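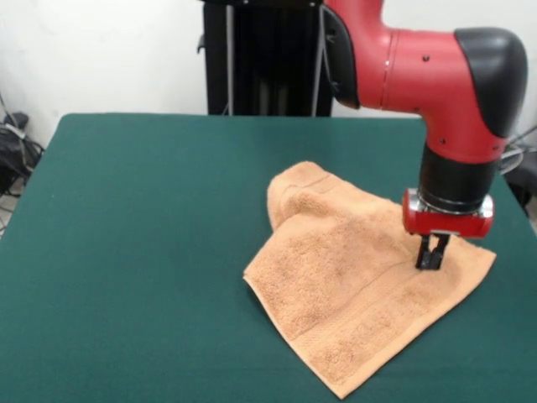
## 4. Setting Up the Kekel on a Table You Care About

The Kekel label printer weighs more than it looks, and its four rubber feet have strong opinions about varnish. Read this section before you lift anything.

1. Pick a flat table near an outlet. The cord is short. We have heard from many of you about the cord, and it is still short.

2. Cover the tabletop with a cloth or a mat. Felt is fine. So is an old sheet, provided it's pulled tight. A wrinkle under the left rear foot will give you slanted labels for as long as you own the printer.

3. Set the printer down with the paper slot facing you. If you see a fan grille and a sticker reading 1603, you are looking at the back. Turn it around.

4. Remove the orange shipping clip from under the lid and put it in a drawer. You will need it if you ever send the printer in for repair, by which time you will have forgotten which drawer.

**Caution:** Don't plug in the printer while the clip is in place. The motor will try to move, the clip will object, and the clip usually wins.

### Loading the roll

A fresh Terora roll holds 100 labels. Other brands fit too, though we would be happier if you didn't tell us about it.

1. Press the gray latch and raise the lid until it stays up by itself.

2. Drop the roll onto the spindle so the labels unwind from the top. Most calls to our help line end at this step.

3. Pull out a hand's width of backing and feed it under the bar.

4. Close the lid with both hands. You'll hear two clicks. One click means one side is open, and the printer will wait until you're halfway through the holiday cards to mention it.

5. Press **Feed** once. A blank label should come out. If a long ribbon of blank labels comes out, press **Feed** again and go back to step 2.

**Note:** Save the cardboard core from the first roll. The spare spindle (sold separately, sorry) needs one.
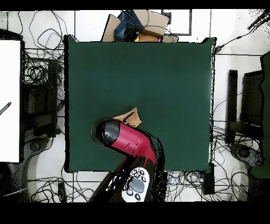

### Printing a test label

1. Switch on the printer and wait for the light to stop blinking. It takes as long as it takes.

2. Hold **Feed** and **Cancel** together until you hear a beep.

3. Check the label that comes out. It should say SOLIMAN in block letters, with a row of dots underneath. Soliman was the name of the first model, and the test label was never updated.

4. If the dots are faint on one side, open the Iseo app, choose **Darkness**, and move the slider up one notch. The slider goes to 100. At 100 the labels come out brown and smell like toast, so stop well short.

**Caution:** The print bar gets hot. Let it cool before you clean it, and use the dry cloth from the box. Window spray will strip the coating.

For jams, see Section 5. For jams that Section 5 made worse, write to Ilham Abdel Hamid at the service desk and include the serial number from the underside of the printer. Take the roll out before you tip it over to look.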